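Akenholm close season nine wins up on last year's pace

December 2020

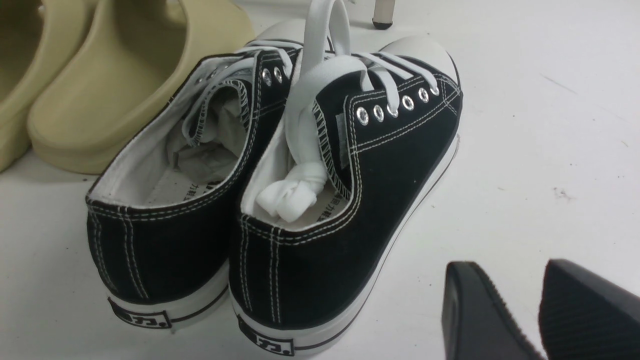
Akenholm's baseball club finished its shortened season with a 6–2 win over Filari, taking second place in the county league and a home game in next spring's opening round. The win was the ninth in a row at home, a club record. Left-hander Edem Nutsugah went seven innings, gave up two runs on five hits and struck out eight. The club has also changed its dress rule for indoor winter practice. Metal and molded cleats stay in the locker, and players must wear flat rubber-soled shoes; black canvas low-tops with white stitching are fine, and so are ordinary gym shoes.

Filari scored first, on a two-out double in the second inning. Akenholm tied the game in the third and went ahead in the fifth, when shortstop Laine Rätsep singled with the bases loaded and two runs came in. Three more followed in the seventh on a walk, an error and a long fly ball that dropped in left center – the only extra-base hit Akenholm had all day.

"We were swinging at too much early on," Rätsep said. "After the fourth we made him throw strikes."

Attendance was limited for most of the schedule. The club counted 1,655 paid admissions over the home season, against 1,621 for visiting Imen, which finished third. Season tickets from this year will be honored for the same seats next year, and holders who want a refund instead can ask for one at the ticket window or by mail.

Nutsugah, who joined from Sarpong in September, has agreed to return. The roster limit stays at 20 for league games. Two places are open after the retirement of catcher and first base coach duties are being shared until a replacement is hired.

Winter practice is held in the indoor hall, with pitchers and catchers starting half an hour before everyone else. The spring schedule has not been set.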